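Ferradura da sorte Prirnuvo, ferro forjado, 11 cm

Início > Casa > Amuletos e proteção > Ferraduras

R$ 100
À vista no pix ou em até 3 vezes sem juros
Disponível. Envio pela Drameo.

Tamanho: 11 cm (largura máxima)
Acabamento: preto fosco / ferro cru / cobre velho
Pregos: inclusos

Resumo rápido pra quem tá com pressa (nós também). Ferradura de verdade, forjada, sete furos, feita pra porta e não pra cavalo. Fabricação Bognár, venda exclusiva da Gosance. Vem na caixinha com pregos, fio encerado e a folha com as duas maneiras de pendurar. Sim, as duas. Explicamos lá embaixo.

Descrição

A Prirnuvo começou como peça de feira. Era pra ser um lote só, acabou, pediram mais, e agora tá no catálogo fixo. Última fornada: 3000 peças, divididas nos três acabamentos. O ferro cru sai primeiro, sempre. Se quiser esse, não deixa pra depois.

Peso bom na mão. Não é chapa cortada, não é resina pintada. A barra é aquecida, dobrada no molde e furada ainda quente, por isso a borda dos furos fica um pouco irregular e uma peça não sai igual à outra. Marca de martelo não é defeito. Já teve troca pedida por causa disso, então fica o aviso.

Sete furos, como manda o costume. Quatro de um lado, três do outro. Tem cliente que conta antes de pagar (pode contar).

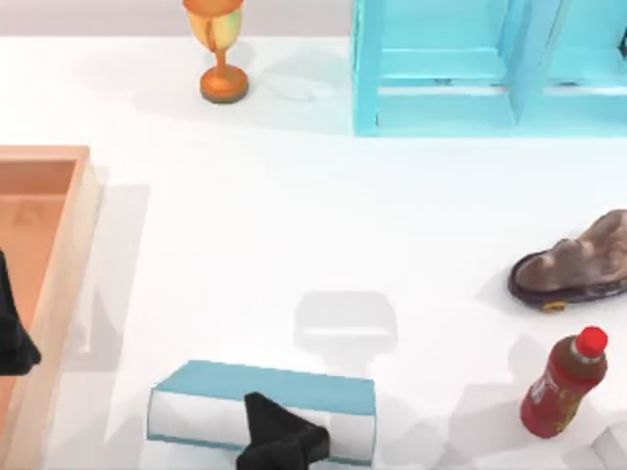 Taça dourada e laranja, estante azul-clara à direita.

Acabamentos

Preto fosco: pintura a forno. O mais neutro, combina com porta de madeira escura e com porta branca. Aguenta sol.

Ferro cru: só uma camada de cera. Vai escurecer, vai pegar um tom de ferrugem se ficar ao tempo. Muita gente quer exatamente isso. Quem não quer, passa cera incolor de vez em quando ou escolhe outro.

Cobre velho: banho e depois pátina. Mancha com produto de limpeza ácido. Vinagre nem pensar.

Pontas pra cima ou pontas pra baixo?

A pergunta que mais chega na caixa de mensagem. Resposta curta: depende da sua avó.

Pontas pra cima: a ferradura vira uma vasilha, a sorte fica guardada lá dentro e não escorre. É a versão que a maioria dos nossos clientes usa, principalmente do lado de dentro da casa.

Pontas pra baixo: a sorte derrama em cima de quem passa pela porta. Muito comum em oficina, em curral, na entrada de comércio. Quem defende diz que sorte parada não serve pra nada.

A folha que vai na caixa traz as duas, com o desenho da posição dos pregos pra cada uma. Não tomamos partido. No balcão da loja tem uma de cada jeito, uma em cada batente, e ninguém reclamou até agora.

Achada ou comprada?

Outra discussão velha. Pela tradição mais rígida, ferradura que vale é a achada no caminho, de preferência já gasta, e comprada não conta. Há quem diga que presente conta igual a achado. Daí a opção "embalar para presente" no carrinho, sem custo, e daí também tanta gente comprando duas e trocando com a irmã. Funciona? Cada um com a sua crença. O que garantimos é o ferro.

Se for presente de casa nova, marque a opção que a nota fiscal segue separada, só por email.

Onde pendurar

O lugar clássico é em cima da porta de entrada, no meio do batente, do lado de fora ou de dentro. Apartamento geralmente só do lado de dentro, porque o corredor é área comum e síndico implica. Porta de correr: fixar na parede, acima do trilho, nunca no vidro. Cozinha também é lugar antigo de ferradura, perto do fogão, mas aí pega gordura e tem que limpar mais. Em quarto de criança, pendure alto e fora do alcance da cama, é ferro e machuca se cair. 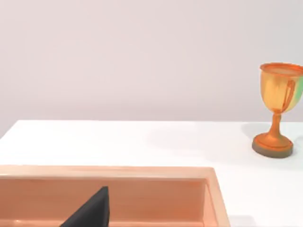
O acabamento preto é o que mais pede atenção com o fundo, porque some em madeira escura e em pedra. Papel de parede estampado também atrapalha, a peça se perde no desenho. Quem tem a ferradura como decoração e não só como proteção costuma preferir contraste. Uma parede clara e lisa como essa, sem nada pendurado, puxando de leve pro rosado, resolve: o preto aparece inteiro, com os furos e tudo, e o cobre esquenta o conjunto. Mesa branca encostada embaixo dá certo também, desde que a ferradura fique acima da altura da cabeça. Ferro cru em parede branca é bonito mas pode marcar a tinta com o tempo, ponha um calço de feltro atrás.

Como fixar

Batente de madeira: os pregos que vão na caixa bastam. Três já seguram. Fure antes com broca fina, batente antigo racha fácil.

Alvenaria: bucha e parafuso, não acompanham. Drywall: bucha própria pra drywall, também não acompanha.

Não quer furar? Use o fio encerado, passado pelos dois furos de cima, num gancho que já exista. Fita dupla face não recomendamos. Caiu ferradura com fita, caiu mais de uma, e tem gente que leva isso muito a sério como presságio. Não tem a ver com a peça, é a fita.

Limpeza

Pano seco. Pano úmido no preto, pode. Lã de aço em nenhum dos três. Quem faz defumação em casa: a fumaça não estraga, mas deixa um véu amarelado no cobre com o tempo, sai com flanela.

E o sal grosso? Pergunta frequente. Deixar a ferradura uma noite no sal pra "limpar" antes de pendurar é costume de muita família, mas sal e ferro cru não se dão. Nesse acabamento, faça com a peça embrulhada num pano. No preto e no cobre pode encostar, uma noite só, e secar bem depois.

O que vem na caixa

1 ferradura Prirnuvo no acabamento escolhido
1 jogo de pregos
1 metro de fio encerado
1 folha de instrução, frente e verso
Caixa de papelão pardo, fecho de barbante

Ficha técnica

Material: ferro forjado
Largura: 11 cm
Furos: sete
Uso: interno e externo (ver observação do ferro cru)
Fabricante: Bognár
Distribuição: Gosance
Não serve para ferrar animal. Formato e espessura são decorativos. Por favor.

Entrega

Pedido pago até 11h sai no mesmo dia útil. Depois disso, no seguinte. Pedido de fim de semana sai na segunda. A Drameo manda o código de rastreio por email, olhe a caixa de spam antes de escrever pra gente. Retirada na loja: escolha a opção no carrinho e espere a confirmação antes de vir, o estoque da loja e o do site são separdos.

Em março o prazo costuma esticar por causa do lote novo. Se o acabamento aparecer como "sob encomenda", é isso.

Trocas

Errou o acabamento, mudou de ideia, ganhou repetida: troca dentro do prazo legal, peça sem uso, com a caixa. Peça já pregada não volta, fica marcada. Chegou com pintura lascada, mande foto pelo formulário e enviamos outra, sem precisar devolver a primeira antes.

Perguntas dos clientes

Pode pintar por cima?
Pode. Perde a garantia do acabamento, óbvio. Verde é bem pedido, mas não temos.

Vem benzida?
Não vem. Nem oferecemos.

A do vizinho é maior, tem tamanho grande?
Por enquanto só a de 11 cm. Maior está em teste, sem data.

Serve pra carro?
Pendurada no retrovisor não, é pesada e balança. No porta-luvas vai quem quer.

Tenho que tirar a antiga antes de pôr a nova?
Pergunta boa, sem resposta nossa. Tem cliente que deixa as duas, tem cliente que enterra a velha no quintal. Jogar no lixo é que o pessoal evita.

Pedido por atacado?
A partir de 100 peças, direto com a Bognár pelo formulário de revenda. Acabamento misto pode, gravação não fazemos.

Quem comprou também levou

Figa de madeira, tamanho médio
Olho grego de vidro, com cordão
Vaso de barro pra arruda (a muda não vai, só o vaso)
Saquinho de algodão pra trevo ou semente

Avise-me quando chegar: ferro cru, próximo lote
Deixe seu email no campo ao lado. Um aviso só, não mandamos mais nada.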